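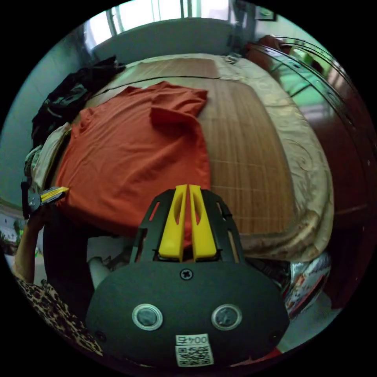 Undow Woven Summer Mat

Home / Bedroom / Summer bedding / Mats and covers

A cool, smooth layer for the top of your mattress, for the months when a cotton sheet is already too warm. The Undow mat is woven from thin bamboo strips in the natural tan color. You put it over your usual bedding, you sleep directly on it or with a thin sheet between, and in autumn you fold it and put it away.

Price and sizes

Single
Double
Wide double

Please ask us for the current price of your size. All three sizes are kept in our shop in Bornville. We can also order a mat for a child's bed, but for this you must wait until the next delivery comes.

How to choose the size

Measure the flat top of the mattress, without the sides. The mat must lie on the top only. If it is too large, the edge will bend down over the side and with time the strips at this place can break. It is better to take a mat which is a little smaller than the mattress and to let the bedspread show around it. Many of our customers like how this looks, especially with a satin bedspread with a big pattern.

If your mattress has a soft topper, measure when the topper is on the bed.

Material

Top side: bamboo strips, polished, no varnish
Back side: thin cotton net
Edge: cotton tape, sewn two times
Color: natural tan. Small differences in tone between the strips are normal and they are not a reason for return.

The mat has a sewn seam across the width. You fold it on this seam, and only there. We ask you to remember this because almost all damaged mats that come back to us were folded in some other place.

Putting it on the bed

Make the bed as usual, with the bedspread pulled straight. Open the mat on top with the smooth side up and press along the seam with your hand until it lies flat. The first night it may still lift a little at the corners. Leave it open on the bed during the day and it will settle.

Under the mat you can use any bedspread, but very slippery fabric lets it move. For this case we sell corner bands from Pravum, a set for one bed, which go under the mattress and hold the mat by its tape. They do not leave marks.

A good place for folding clothes

This we learned from our customers. The mat is flat and firm, so the bed becomes a comfortable table for the laundry. A T-shirt spread on it does not sink into the blanket, and you can fold the sleeves in and smooth the wrinkles with your palm. Only be careful with two things: do not iron on the mat, and do not put damp clothes on it. Buttons and zippers are no problem if you lift the clothes and do not pull them across.

Cleaning

Before first use, wipe both sides with a cloth that is well squeezed out, and let the mat dry in the shade.
In summer, wipe it once a week. Warm water is enough. If you need soap, use very little and wipe again with clean water.
Do not wash in the machine, do not soak, do not dry in strong sun.
For winter, let it dry fully for one day, fold on the seam, and keep it in the cotton bag. A plastic bag is not suitable.

The first days the mat has a smell of dry grass. It goes away with an open window.

Test

Our supplier Šindelář folds one mat from each production 2,000 times on the seam and checks the stitches after. If the tape opens, the whole lot is sewn again.

Delivery and returns

We send the mat folded, in a flat box. You have 10 days to return it if it was not used. Please keep the box until you are sure about the size. If a strip is broken on arrival, write to us with a photo of the place and we will change the mat.

Contact for this product: Colin Gosling, bedroom department. He answers e-mail in the morning and telephone after 3 in the afternoon.

See also: corner bands Pravum, cotton storage bag, Undow pillow mat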